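Care of the Hand-Held Gripper: Workshop Tips from the Ellery Equipment Room

These notes apply to the hand-held grippers issued for cloth work. They are intended for anyone who signs out a unit, and they replace the single sheet formerly kept in the drawer. Repairs beyond those listed should be referred to Shota Hamada at the equipment desk.

Before use

Wipe both fingers with a soft cloth dampened with plain water, then dry them. Do not use kitchen degreaser, nail polish remover or any cleaner with a strong smell. Lint collects where the fingers meet their brackets and can be lifted out with a dry toothbrush. A wooden toothpick is suitable for the corners. Metal picks are not permitted.

Open and close the fingers four times with nothing between them. The movement should be even in both directions. If the fingers drag at one point, clean them again and repeat. If the drag remains, tag the unit and draw another.

Check each bracket screw with the small screwdriver from the kit. A screw that turns freely should be brought up until it is snug and no further. Overtightened screws were the most common fault found in October, and several brackets had to be replaced on that account.

Cloth for test pinches

Keep one plain cotton garment with the kit for testing. It should be clean and free of fabric softener, which leaves a film on the fingers. Towels shed too much lint for this purpose. Wash the test garment by itself and leave out the dryer sheet.

Spread the garment on a flat surface and pinch a single edge. Lift it by the width of a hand, hold, and set it down again. The cloth should stay put between the fingers while it is held. Repeat on a thicker place, such as a hem or collar. A unit that holds the hem and drops the single layer usually needs cleaning. A unit that drops both should go to the desk.

Sheets used as a working surface should be pulled smooth before the test. The gripper can catch a crease in the sheet together with the garment, and the result is then of no use. A bare table avoids the difficulty, although the garment slides more easily on it.

Pinching an edge on a covered surface, and the fingers at a bare table: 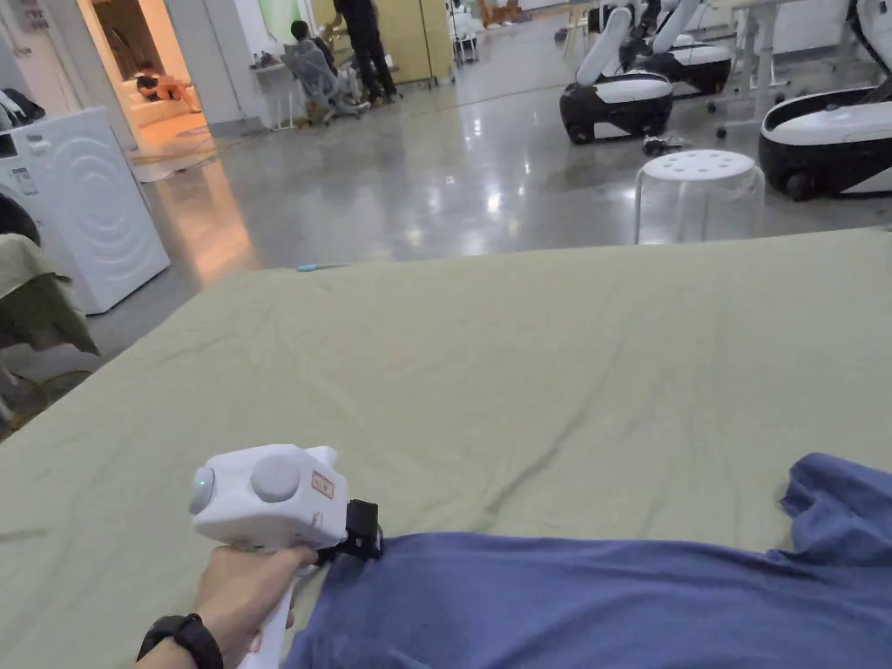
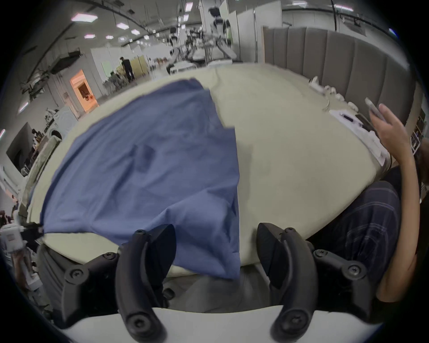 If the grip is still weak after cleaning, inspect the faces of the fingers under a good lamp. Shiny patches indicate wear. Replacement fingers are kept in bin 145 and are supplied in pairs. Fit both, even where only one is worn, and enter the change in the Kekia log under the number of the unit.

To change a pair, switch the unit off and lay it on a folded towel. Remove the screws from one bracket and place them in a saucer or jar lid. Finish that side completely before starting the other. Turn each new screw by hand for the first few threads; if it resists, back it out and begin again.

Storage

Return the unit to its case with the fingers slightly open. Nothing should rest on them. Cases are kept on the middle shelf, away from the radiator and out of direct sun. Damp cloths are to be hung up separately and never closed in the case.

Units on the shelf are inspected every Thursday. Any unit tagged before noon that day will be looked at in the same round. Please write the fault on the tag in plain words, stating what the gripper was holding when the fault appeared.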